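Notes for the travel evening, Grinddale library

Thank Siham Abdel Hamid for setting up the room.

Start with the route. Six of us, four nights, Stuma first and then Maler by the coast road. March is quiet and most cafes close by two.
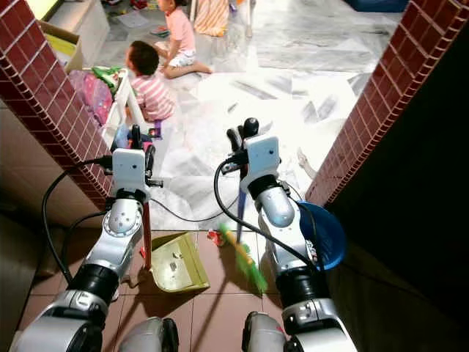

The bus from Stuma takes 29 minutes. Buy the ticket on board – cash only.

Maler: stay in the old town, uphill from the harbor. Rooms open straight onto each other and the floors are tile, so pack slippers. Brown tile like this shows every crumb, and a broom with bright bristles is in use there most mornings.

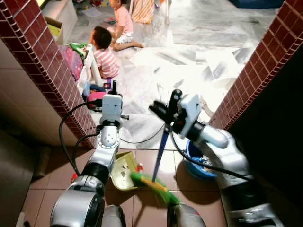
Khurana is the day trip. Loubna Helmy's tip: walk the 2 miles in, ride back. 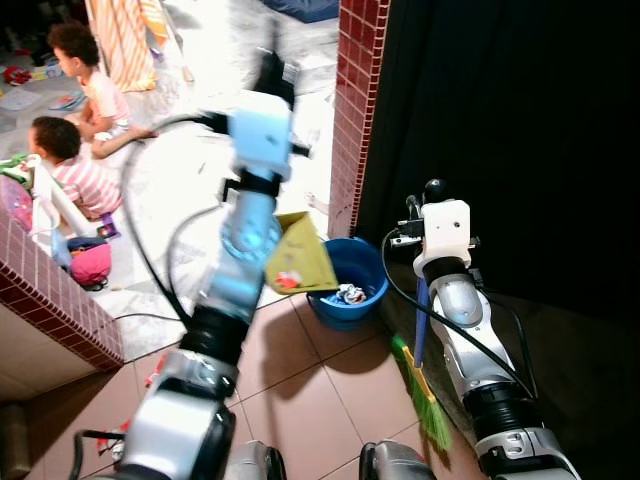

Leave ten minutes for questions.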